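Teaching two arms to serve breakfast
Project report, Deltulo course, December 2020
Đức Khúc

3.2 Recording the demonstrations

We recorded 163 demonstrations by remote control. The operator moves two small leader arms by hand, and the two arms on the table copy the movement. The task is to take one piece of bread from the baking tray and put it on the plate, with the cutlery left where it is. I was the operator for most of them – my partner did the last 34.
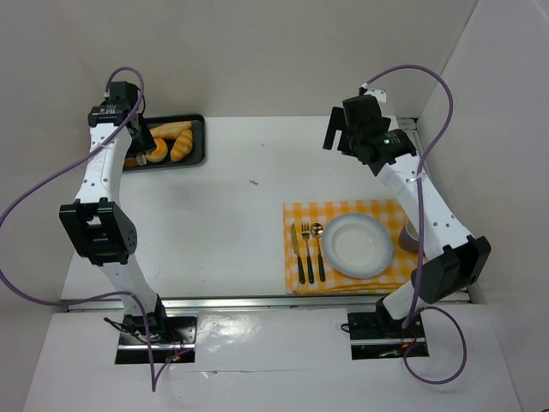

At first I moved too fast. The follower arms came a little late, and I corrected a mistake which was already finished. After the training in July I learned to wait before closing the gripper. The round bun was the easiest to hold. The baguette was difficult, as it turns when it is taken near one end.

3.3 Problems

The cables needed more attention than we planned. When the wrist turned far, the cable pulled on it, and the operator cannot feel this through the leader arm. We stopped such recordings and deleted them. The joint positions are saved in one file for each demonstration, with a limit of 400 steps.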